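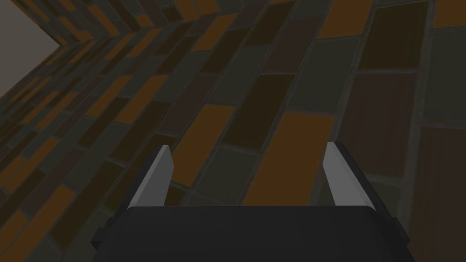

The open gripper over the brick pattern, in the simulator at Kamton.

I spent a morning at Kamton's parts warehouse in Bruvside, and I have to say I expected more noise. The company is putting robot arms on its small-parts packing line in August, and right now most of the action is on a computer screen in what used to be the supply room (it still smells like cardboard in there).

Zanele Maluleke has packed orders at Kamton for 13 years. These days she spends two afternoons a week at that screen, moving a simulated gripper around and telling the software people at Miladell when it's about to do something dumb. She's very good at it! She knows which boxes split at the corners and which little bags slide off everything, and that kind of thing isn't written down anywhere.

"I was mad for a week when I heard," she told me. "Then I asked if I could have a turn."

The warehouse has 183 people on its payroll, and the packing line is where the change will be felt first. Three arms are planned. The lifting and the endless reaching go to the machines, and the packers move over to checking orders, clearing jams and running the simulator. Kamton says there won't be layoffs this year. A few of the packers I talked to at lunch would like to see something about next year too – fair enough, I'd ask the same thing.

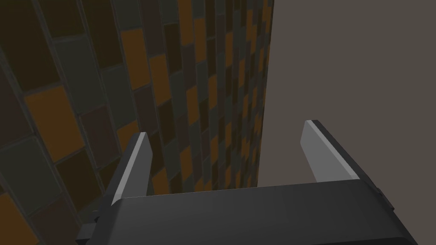 Will the people who switch jobs be paid less?
Pay stays the same for the first year, and anyone who finishes the simulator training moves up one pay step.

Shafiq Ekanayake runs the day shift, and his worry is the schedule. Training takes people off the floor, and the orders keep coming in while they're gone. He has already swapped the break times around once, which went over badly with the early crew, and he's swapping them back. He also wants the stop buttons placed where a short person can reach them, and he has been walking the line with a roll of tape to mark the spots.

I got a turn with the gripper myself and drove it straight into a wall. Zanele was nice about it. She says the up and down is easy and the turning is what gets everybody, and she still mixes up left and right when she's tired.

The first arm goes in at the Lozano Street end of the building, next to the tape machines. Packers who want a spot in the next training group can sign up with Shafiq at the shift desk.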